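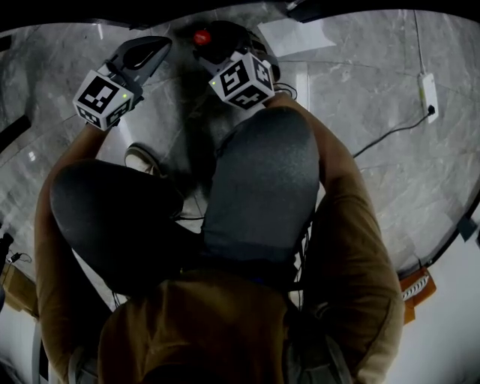

Sorting and Packing Donated Toys at Home

Collecting toys for a drive is the short part of the job. Checking, cleaning and packing them takes longer, and most drop-off points will turn away a mixed carton. The notes below cover a household collection of up to 19 boxes.

Sorting

Sort by age range first, then by type. Put anything with a missing age label in the group for older children. Construction bricks go in clear zip bags, one set to a bag, with the instruction booklet folded inside. Loose bricks with no set can be bagged by weight. A kitchen scale is accurate enough.

Puzzles should be counted or assembled before they are packed. Write "complete" and the date on painter's tape and stick it to the lid – masking tape leaves residue on glossy cardboard after a few weeks.

Cleaning

Hard plastic without electronics: warm water, a few drops of dish soap, soft brush, rinse, air dry on a rack. Bricks can go in a mesh bag on the top rack of the dishwasher, no heated dry, water no hotter than 90 °F if your machine lets you set it. Otherwise wash them by hand.

Battery toys: remove the batteries and wipe the case with a damp cloth. White crust on the contacts comes off with a cotton swab and a little white vinegar. Let the compartment dry overnight with the cover off.

Stuffed toys: most drives accept these only new with tags. Ask first.

Packing

Use small cartons. Keep each one under 38 pounds, heavy items at the bottom, and run two strips of tape along the bottom seam. Label one end and the top with the age range and contents. Batteries travel in a separate bag with the terminals taped.

Storage

If the drop-off is not until November, keep cartons off a concrete floor and away from the water heater. Garages are fine for plastic, poor for board games.

Ghizlane El Sherbiny adds that a list taped inside the lid saves reopening boxes at the other end. Reda Filali uses 21-quart bins with latches for bricks and asks for the bins back.

Updated 8 May 2017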